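4.2 Detecting and Holding Tension During Bimanual Towel Handling 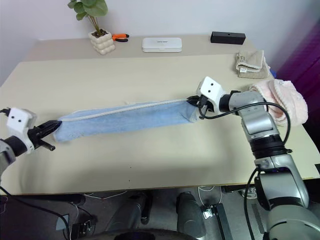
Figure 3. Head camera view of a towel held taut between the two grippers. The stitched hem runs along the upper edge of the cloth.

The tension stage begins once both grippers report a closed state and the grasp check described in Section 4.1 has passed. At this point the planner knows where each gripper is, but it has only a weak estimate of how much cloth lies between them. Towels of the same nominal size differ in stretch and in hem stiffness, and the grasp points may sit some distance from the true corners. A fixed separation distance is therefore a poor target. In early trials with the Sirnard planner, a fixed target either left a deep sag in the cloth or pulled one corner out of the fingers.

We replace the fixed target with a stopping rule that uses two signals. The first is the joint torque residual on each arm, computed as the difference between measured torque and the torque predicted by the rigid-body model. The second is a straightness score taken from the head camera. The Nurkell perception module segments the cloth, extracts its upper contour between the two gripper positions, and fits a line to that contour. The score is the mean distance of the contour from the fitted line, divided by the distance between the grippers. A low score means that the upper edge is close to straight.

The arms move apart at a constant slow speed until either signal crosses its threshold. If the straightness score crosses first, the controller holds position and passes the state on to the folding stage. If the torque residual crosses first, the controller backs off by a small step and asks for a fresh segmentation. This second case is most often caused by a twist in the cloth or by a third layer caught in the fingers. After two failed attempts the towel is set down and the grasp stage is repeated.

Segmentation is the most fragile part of this process. A pulled towel appears as a long and narrow band, and wrinkles tend to collect near the gripped ends, where the fingers also hide part of the fabric. The contour is least reliable in exactly these regions. We therefore discard the outer part of the contour on each side before fitting the line. Other textiles on the table present a further problem, as they can share the texture of the held item and may be partly hidden behind an arm. The module keeps only the connected region that touches both projected gripper positions – any remaining cloth is treated as background for the duration of the stage.

The segmentation network was trained on 2000 labeled images drawn from the Haugland recordings, of which 347 were kept aside for validation. Labels distinguish held cloth, resting cloth, arm, and other. We found that a separate label for resting cloth was worth the added labeling work. Without it, the network often joined a held towel to a crumpled one lying behind it, and the fitted line was then drawn through both.

We evaluated the stopping rule over 976 tension attempts. Each attempt was logged with the full torque history, the straightness score at each control step, and the final gripper separation. In 17 attempts a corner left the fingers before either threshold was reached. Review of the logs showed that most of these began with a shallow grasp, in which the fingers closed on the hem alone. The grasp check in Section 4.1 does not measure grasp depth, and we regard this as the main limit of the present system.

The two thresholds were tuned by hand on a small set of towels and then left unchanged. We did not attempt to learn them from data. The torque threshold depends on the quality of the arm model, and cable drag on the wrist can shift the residual when the elbow is strongly bent. To reduce this effect, the residual is set to zero at the start of each pull, after both arms have come to rest. The correction holds for short motions but becomes less exact as the arms move farther from the starting pose.

All control code for this stage runs within the Nostell runtime, which handles timing and message passing between the camera and the arm controllers. Image results arrive more slowly than torque readings. The controller uses the most recent score together with its time stamp, and it stops the pull if that score is too old to be trusted.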